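Tokar放映会年末特别场开放订票，十二月十九日连放三部老喜剧

各位老朋友，又到了我厚着脸皮给大家发新闻稿的时候啦！我是Elias Issa，Tokar放映会的节目策划，也是那个每年都说“今年一定办小一点”、然后每年都越办越大的人。

先说正事：十二月十九日晚上，我们在Otamgate老戏院办年末特别场，主题是“笑场”。三部片子连着放，从傍晚六点一直到半夜，中间有两次休息，热茶和花生管够。票已经开始卖了，一共500张，会员先选座，剩下的在戏院窗口和我们的网页上同时卖。

为什么选喜剧？说来有点私心。十月份我们办了一个悬疑回顾展，口碑很好，可是散场的时候大家脸都是绷着的，连我自己都连着几晚没睡踏实。那时候我就想，年底怎么也得让人笑着回家吧！正好Duyên Mạch手里有一份她攒了好久的喜剧片单，我们俩对着那张单子吵了两个晚上（是真的吵，邻居都来敲门了），最后定下三部：开场是一部飞机上的闹剧，笑点密得你根本来不及吃花生；中间是一部公路片，一家人越走越倒霉；压轴的是默片，Higinio Beltrán会在现场弹钢琴伴奏。他上一次给我们伴奏还是戏院换椅子之前的事，这回我磨了他好久他才点头，条件是钢琴必须重新调音。调了，调了，已经调了！

映后还有一个小环节，叫“最烂台词大赛”。每个人都可以上台，把自己最喜欢的一句烂台词念出来，全场鼓掌决定名次。头奖是明年全年的通票，二奖是一张Inholm印刷社手工印的海报，只印了27张，我自己都还没舍得拿。想参加的朋友在订票的时候勾一下就行，现场临时起意也欢迎，去年最好笑的那几位全是临时被朋友推上去的。 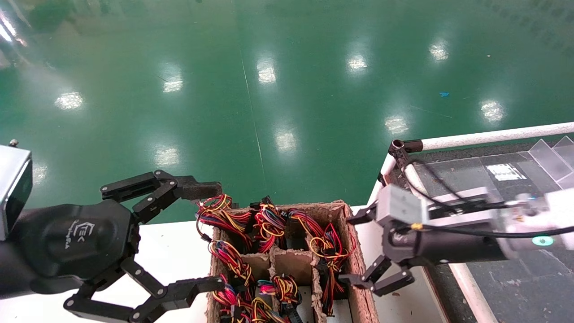 Faustino Serrano听完片单以后跟我说，把默片放在最后太冒险了，到了那个钟点观众只想听人说俏皮话，谁还有力气看字幕卡。我不同意！半夜的默片才最好笑，人一困，看见有人踩到香蕉皮都能笑出眼泪。他说那就打个赌，要是压轴场走了一半人，明年的开幕片归他选。所以拜托各位，请务必坐到最后，我真的不想拿一部四个小时的史诗片开年。

票价方面，单场12元，三场联票30元，学生联票20元。联票可以中途进出，座位给您留着。带小朋友来的话，建议看前两部，最后一部散场太晚了。戏院的停车位很少，后街那边晚上可以停，不过要早点来。

另外提一句，片前会放一个短片，是Wenceslao Sandoval剪的，把我们历年放映会的片头串在一起，里面有几段连我都忘了是什么时候拍的（我那时候居然留胡子）。请提前十分钟入座，别错过。

媒体朋友需要采访或者预留座位，请直接回复这封稿子，或者打戏院总机找我，下午一般都在。

Tokar放映会
节目策划 Elias Issa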